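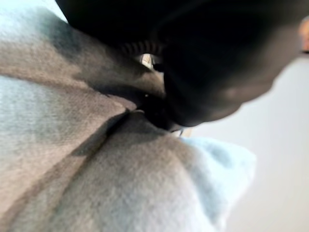
Forro polar gris, el pelo visto muy de cerca.

Edem Antwi
04/01/2026

1/ Llevo cinco inviernos lavando mal la ropa polar. Abro hilo con lo que he ido corrigiendo, por si a alguien le sirve antes de que se le apelmace la manta buena.

2/ El forro polar es casi siempre poliéster. Se teje en punto, se carda para levantar el pelo y luego se corta para igualarlo. Lo que abriga es el aire que queda atrapado entre las fibras. Si el pelo se aplasta, abriga menos.

3/ Temperatura: 30 grados. La etiqueta de muchas prendas permite 40, pero yo no he visto que salgan más limpias. Con agua muy caliente y centrifugado fuerte es como estropeé la primera.

4/ Suavizante, ninguno. Deja una película sobre la fibra y en las prendas deportivas empeora la evacuación del sudor. Tampoco lejía.

5/ Detergente líquido y poca cantidad. El polvo se queda a veces entre el pelo en forma de grumos blancos y hay que repetir el aclarado.

6/ Del revés y con las cremalleras subidas. Y nunca con toallas: el algodón suelta pelusa y el polar se la queda toda. Mi chaqueta azul marino todavía lleva pelusa de una toalla que ya ni tengo.

7/ Secadora: yo no la uso. Tendido a la sombra, en esta época, un jersey fino se me seca de un día para otro. Las mantas tardan más — las pongo sobre dos cuerdas para que el peso no las deforme.

8/ Plancha, jamás. El poliéster se funde y la marca brillante no se va. Si hay arrugas, se cuelga la prenda en el baño mientras uno se ducha.

9/ Las bolitas. Salen donde hay roce: puños, costados, la zona de la mochila. Uso un quitapelusas de pilas, con la tela bien estirada sobre la mesa y sin apretar. Con cuchilla de afeitar hice un agujero en agosto y no pienso repetir.

10/ Para el pelo apelmazado me funciona un cepillo de cerdas blandas, con la prenda seca, siempre en la misma dirección. No la deja como nueva, pero recupera algo de volumen.

11/ Lo de las microfibras: cada lavado suelta fragmentos de plástico que acaban en el agua. Lavar menos es lo que más ayuda. Una chaqueta que solo ha ido por encima de una camiseta puede airearse en la ventana y aguantar varias semanas.

12/ También ayuda llenar bien el tambor y usar programas cortos, por aquello del roce. Hay bolsas de lavado con filtro. Renji Fukuda me prestó la suya un mes y recogía una pelusilla gris en las esquinas — se retira con los dedos y va a la basura, no al fregadero.

13/ Gramaje: mi manta de Sandirero es de 300 g/m² y es la que mejor ha envejecido. La fina la dejo para el coche.

14/ Guardar: limpia, seca del todo y sin comprimir. Las bolsas de vacío ahorran sitio, pero la mía salió con unos pliegues que tardaron semanas en irse.

15/ Me preguntan por las prendas con membrana cortaviento. Esas tienen sus propias normas y no las controlo. Mirad la etiqueta.

389 me gusta · 5 comentarios
Contacto · © Edem Antwi · Volver arriba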